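4. Setting Up the Swanson Serve Radar for Team Practice

Read this before you let the players near it. The box says the unit is ready in a minute. It isn't, and a bad setup gives you flattering numbers that no recruiter will believe.

4.1 Placing the unit

1. Screw the radar head onto the Landix tripod and tighten the collar by hand. Do not use a wrench.
2. Stand the tripod behind the server, in line with the serve. The printed quick card shows it off to one side. Ignore the card. From an angle the radar reads low, and people then "correct" for it by guessing.
3. Raise the head to 60 inches.
4. Clear ball carts and folding chairs out of the line between the radar and the net.

CAUTION: Keep the tripod legs out of the serving lane. A player backing up for a jump serve won't look down.

4.2 First readings

1. Hold the power button until the display shows two dashes.
2. Set the units to MPH. The unit goes back to KM/H after every battery change, so check each time. A proud parent with a 60 on the screen may be looking at kilometers.
3. Set the low cutoff to 16. Anything slower is probably an arm swing or a ball rolling by.
4. Have one player hit float serves at an easy pace. If the readings jump all over the place, go back to 4.1 before you blame the player.

NOTE: The "Power Score" on the second screen has no stated formula. Fiona Dunbar, who edits this guide, asked for one and got a brochure. Leave it out of player profiles.

4.3 Saving a session

1. Open Likanby on the team tablet and pick the player before she serves. Moving readings from one name to another later is possible but tedious.
2. Save after each player. The app claims to save by itself. Ewan Kinnear lost 35 serves trusting that.
3. Export the full list, slow serves and all. A best-of list tells a college coach very little. 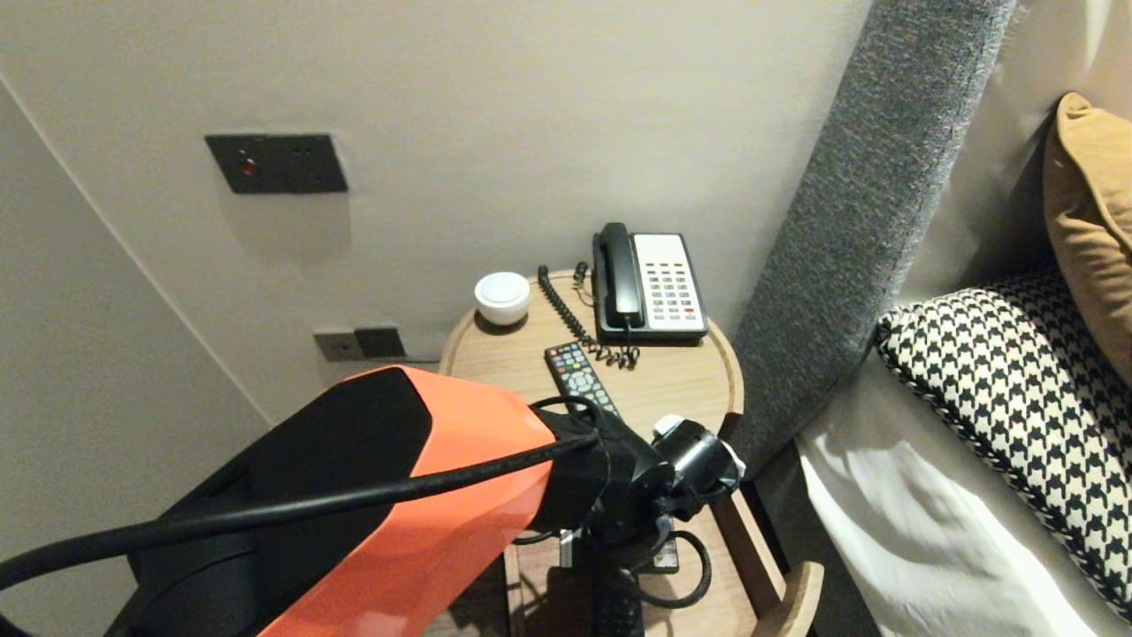
Can I compare our readings with ones taken on a different brand of radar?

Only loosely. Two units can disagree on the same serve, and where each one stood matters as much as who made it. Compare a player with her own earlier sessions, taken from the same spot.

4.4 Storage

1. Take the batteries out at the end of the season.
2. Fold the tripod before it goes in the bag.
3. Report cracked housings to Efa Lloyd. Tape is not a repair.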